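Funeral Home Assistant, Part Time to Start
Bustine Funeral Home, Daludthorpe
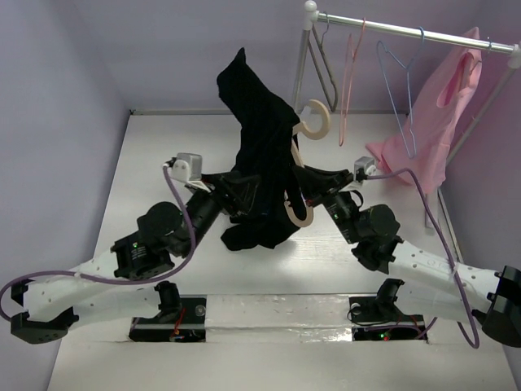

A black garment and a light beige wooden hanger, held by two grippers.

Bustine Funeral Home is looking for a warm, steady person to join our team in Daludthorpe. We love this work and we'd be glad to meet someone who thinks they might love it too! You don't need a background in funeral service. Several of us came from somewhere else entirely (school kitchens, a bank counter, the post office) and learned as we went.

The position is 30 hours a week, with a move to full time possible after the first year. Most shifts fall in the daytime. Visitations often run into the evening, and you would work 2 of those in a typical week. We post the schedule a month ahead and trade shifts easily when somebody has a recital or a dentist appointment.

What you'd be doing

Greeting families at the door, taking coats, and showing people where to go. Setting up chairs and flower stands in the chapel, which seats 100, and putting it all back afterward. Driving the family car or the flower van to the church and cemetery. Typing up obituaries from the notes a family gives us and sending them to the paper, with the spelling of every grandchild's name checked twice. Printing service folders. Answering the phone, ordering coffee, sweeping the front steps.

You would also help with transfers from homes and hospitals, always with a second staff member. It can be physical, and some calls come at hours when you'd like to be asleep. On-call nights are shared evenly and paid separately.

What we're hoping for

A valid driver's license and a clean record for the past 3 years
Able to lift with a partner and stay on your feet through a long service
Comfortable with a computer and with a telephone
Good handwriting is a real plus (we still address the thank-you envelopes by hand if the family asks)
Kindness, and the ability to keep private things private

If you play the organ or piano, please tell us! Our regular players cover a lot of ground between here and Starer, and an extra pair of hands at Christmas would be wonderful.

Pay and benefits

Hourly pay depends on experience and is discussed at the first interview. We offer paid vacation, a clothing allowance for dark suits or dresses, and help with tuition if you decide to go on for your director's license. Lunch on service days is usually whatever the church ladies send home with us, and it is very good.

Training

Your first weeks will be spent alongside one of our directors, both here and at our smaller chapel in Gbeho. You'll sit in on arrangement meetings, learn the cemetery roads, and find out where we keep the spare umbrellas. You won't be sent out on your own until you feel ready, and there is always someone to call.

How to apply

Stop by the office between 9 a.m. and 4 p.m. for an application, or mail us a letter telling us a little about yourself and why this caught your eye. Please include two references who aren't relatives. If a service is going on when you arrive, use the side door by the parking lot and ring the bell.

We'll be reading applications through the end of March and would like our new assistant to start in April. Everyone who applies will hear back from us by phone or mail.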